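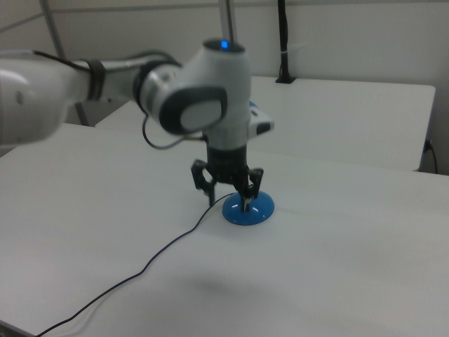
Hall walk-round before doors, Barau Games Weekend, May 2023

I did this one with Freya Rowbotham carrying the keys and me carrying the clipboard. My comments are as scribbled, sorry!

Fire exits clear, both ends: YES
The back one had a stack of folding chairs against it. Moved while I stood there.

Extinguishers in date: YES
Good until November, so they'll want doing before the winter event.

Aisles wide enough for wheelchairs: NOT YET
Fine everywhere except by table 12, where the miniatures traders have crept forward again (every year!). Declan Kavanagh is having a word.

Trailing leads taped: MOSTLY
The retro console corner is lovely and tidy. The raffle desk isn't — I nearly went over on the card reader lead.

Extension leads tested and labelled: YES, bar 2
Both taken away and put in the office. Please don't rescue them.

Banner stands weighted: YES
The big Volel one still wobbles if you lean on it, so I've asked for another sandbag.

Cosplay prop check desk: YES
Peadar Scanlon has the peace ties and the tape measure.

First aid room open: YES
Needs more plasters and a sign people can see from the stairs.

Still to recheck: table 12, raffle desk lead, first aid sign.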